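Week 6 notes: How microwaves heat food (and why the middle stays cold)

Last week we got as far as conduction in solids, and a few of you asked why a frozen burrito can burn your mouth at one end and crunch at the other. Great question, and it gets us most of the way through today!

Water molecules are lopsided. One side carries a little more positive charge, the other a little more negative, so they try to line up with an electric field. Flip the field back and forth billions of times a second and the molecules keep twisting, bumping their neighbors and passing energy along. All that jostling is heat. Fats and sugars join in too, though for most foods water does the bulk of the work.

Now for the part I love. The waves bounce off the metal walls and overlap, and you get a standing wave pattern with strong spots and dead spots. The turntable drags the food through both. Even so, the waves only reach an inch or so into most dense foods, and everything deeper has to warm up by plain old conduction (see, it came back!).
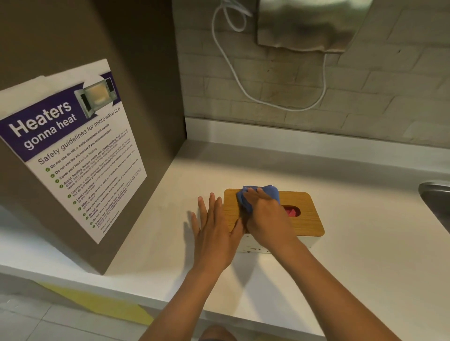 Ice makes things worse. Its molecules are locked in place and can't twist freely, so ice soaks up very little energy compared to liquid water. Once a small patch melts, it starts absorbing much faster than the ice next to it, and it races ahead. Defrost settings switch the power on and off to give the heat time to spread.

Worked problem: an oven delivers 810 watts to a bowl of soup for 47 seconds. Energy is power times time, so 810 x 47 = 38,070 joules. Treat the soup as water and ignore losses. How far would the temperature of 2 cups rise? Use about 470 grams and 4.18 joules per gram per degree. You should land a little above 19 degrees Celsius.

For Tuesday: redo the problem at 1000 watts, then read the Clarmont handout on standing waves up to the section on nodes. Bring a ruler.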